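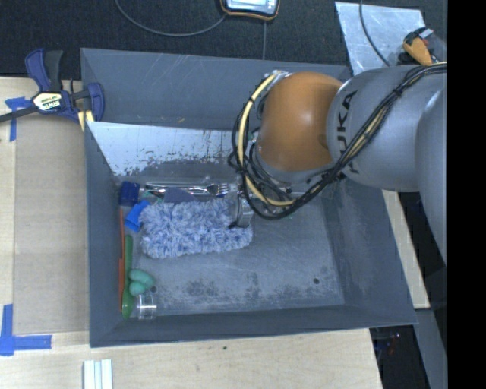

February 15, 2023

I finished the overture today! Well, I finished listening to it properly, with the score open on my knees and a pencil behind my ear, which is how Areti says you have to do it before the first rehearsal or you spend the whole evening lost. It took me three goes. I kept getting so caught up in the cellos that I forgot to turn the page, and then I'd look down and be eleven bars behind with no idea where the violas had gone.

So the orchestra thing is real. I have a chair (second clarinet, back row, next to the radiator if the plan they sent is right) and a folder with my name on it, spelled correctly, and the concert is in March. I haven't played with other people since I was nineteen. I keep saying that to everybody as a warning and they keep looking at me like it's a fun fact.

Practiced for almost 100 minutes after supper, which is too long for my lip and I'll pay for it tomorrow, but the run in the slow movement finally came out even. It's that one that climbs over the break, where my left hand always used to panic. I slowed it right down, played it in dotted rhythms, then backward dotted rhythms, then straight, and there it was, clean as anything. I played it again for the cat. I played it again with the kitchen door open so it would go down the hall. If the people upstairs have an opinion they've been very kind about it so far.

New reeds came from Dorby this morning, a box of the harder ones, and I opened them before I took my coat off. Two are terrific, one squeaks if you so much as look at it, and the rest I'm going to break in slowly like a sensible person. Ten minutes each, then back in the case. I wrote the little numbers on the backs in pencil this time. Last time I used pen and it tasted awful.

Alistair Morrison called at lunch about the parts for the Hinska suite. They're hired, so they have to go back without a mark on them, and the last orchestra that had them clearly didn't get that message. Mine has a drawing of a duck at letter F and somebody has written WATCH HIM!!! in the margin just before the tempo change. I love it. I don't know who "him" was, but I'm going to watch. Alistair wants us all to rub out our own pages before we return them and I may accidentally miss the duck.

He also told me the hall in Mackay holds 443, and I wish he hadn't. I had been picturing something more like a church basement. He says they've never filled it for a winter program and I shouldn't worry, then in the same breath that ticket sales are going really well this year. Thank you, Alistair.

Areti Karagiannis came over at four with her oboe and a bag of oranges, and we went through all the places where we play together. There are more than I thought! We have a tiny duet in the third movement, only six bars, where everybody else is just holding a chord and it's the two of us passing a tune back and forth. I'd been practicing my half on its own for weeks and it sounded like nothing, a scrap, like somebody humming with their mouth full. Then she came in under me and the whole thing made sense. We both started laughing and had to do it again from the top. She plays a bit sharp when she's happy and I play flat when I'm tired, so by five-thirty we were miles apart and gave up and ate the oranges.

She thinks I should breathe before the pickup and not after it. I've written it in. She also thinks I should stop tapping my foot, and I've written that in too, but I don't fancy my chances.

Other things. Walked home the long way past the Prandberg store to look at music stands and came out with one, a folding one, 30 dollars, and it doesn't sag in the middle when you put a full score on it. My old one had been held up with a clothespin. Snow still banked up on the north side of the street but the sidewalk was dry, and there was a blackbird or something like it going at full volume on a chimney.

First full rehearsal is next week at seven. Need to find my black folder, oil the keys, and ask Areti if people bring their own cushions. The chairs in the photo on their website look brutal. Also must call Mom back, she wants to know how many seats to get and I think she is inviting the entire family.

Lip is sore. Going to play the overture through once more on the headphones and then bed.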